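The robotics club at Manen college meets in the old drawing room on the second floor, and when I came there in July the door was held open with a box of cables. Huiling Ding, who leads the student team this year, asked me to sit where I will not touch the power supply.

Her team calls its project Tisetti. The task is simple to say: the robot must take packed food from a table and put it in a bin, without breaking the package. "In the first month we used only boxes," she told me. "Boxes are very polite. A bag changes its shape every time you press it, and then your program does not know it anymore."

The students have recorded 510 grasps by now, each one guided by hand. Kasun Thambiah keeps the records, and he also buys the snacks. He prefers the bags with a clear part, though they make more trouble for the camera.
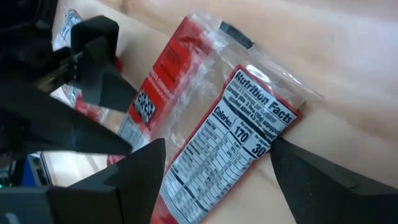 "The plastic shines, and the shine moves when the arm moves," Thambiah said. "For a person it is nothing. For our model it was a new object each time." They tried to turn off half of the ceiling lights, and later they hung a bed sheet on the window. The sheet helped more.

I asked how hard the fingers may press. Ding said they had many discussions on this. The first setting opened a bag of rice crackers over the keyboard, and the next one was so soft that the bags slipped away. Now the force is limited in the software, and only she and Thambiah may change it.

In autumn the team goes to the Jayawardena student contest, where every group gets 110 minutes on a table it has not seen before. Ding is worried mostly about the table. "Ours is light wood. If theirs is black, I think we will not sleep."

Before I left, Thambiah started one more recording and asked us to speak quietly, although the robot has no microphone.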